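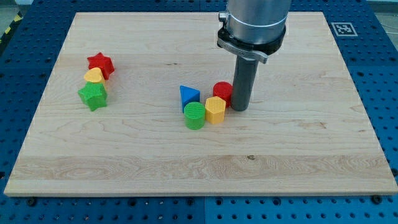
Maple wood is the timber of trees of the genus Acer. It is used for furniture, floors, kitchen boards, musical instruments and small turned objects. In trade the wood is divided into two groups, hard maple and soft maple. The names can mislead the buyer, as soft maple is still harder than many other common timbers.

Species and sources

Hard maple comes mainly from the sugar maple (Acer saccharum) and the black maple (Acer nigrum), both from the eastern part of North America. Soft maple comes from several species, among them the red maple and the silver maple. In Europe the most important species is the sycamore (Acer pseudoplatanus), of which the wood is very white when it is dried with care. The field maple is a smaller tree and gives only short pieces.

Appearance

The sapwood is the part which is most wanted. It is cream to nearly white, sometimes with a light red or golden tone. The heartwood is darker, from light brown to reddish brown. The grain is usually straight, but it can also be wavy or curly, and the texture is fine and even. Small knots are common in the lower grades, and some makers keep them for decoration.

Several kinds of figure have their own names. Curly maple, also called flame or tiger maple, shows stripes across the grain. Bird's eye maple has many small round marks. Quilted maple looks like clouds or soft folds, and is found mostly in the bigleaf maple of the Pacific coast. The cause of the bird's eye figure is not fully known.

Drying and working

Maple should be dried soon after sawing. If the boards are left in a warm and damp pile, a grey stain may enter the wood, and this stain cannot be sanded away. For this reason many sawmills prefer to cut maple in the winter months. The sawmill at Plostedine, which handles mostly local sycamore, stands its boards on end for the first weeks — an old method that lets the water leave the surface quickly.

The wood is heavy to work with hand tools and blunts them faster than softer timbers. It can burn under a saw or router when the cutter is dull or the feed is too slow. Figured pieces tear easily, and a light cut is advised. Maple turns well and takes glue without much difficulty. Stain is often absorbed unevenly, so a clear finish is more usual.

Uses

Because of its hardness and closed pores, hard maple is a traditional choice for chopping boards and butcher's blocks. Boards for food are normally treated with mineral oil and should not be left in water. Other uses are bowling lanes, dance floors, rolling pins, workbenches and the backs of violins. The workshops of Rekville were known in their region for maple spoons and butter moulds, and a few of them still work in this trade.

Durability

Maple is not durable outdoors. It decays in contact with soil and is attacked by insects. Indoors it lasts for a long time, although it becomes more yellow with age and light.

We use cookies to improve your visit. By continuing to read, you accept our cookie policy. Accept | Settings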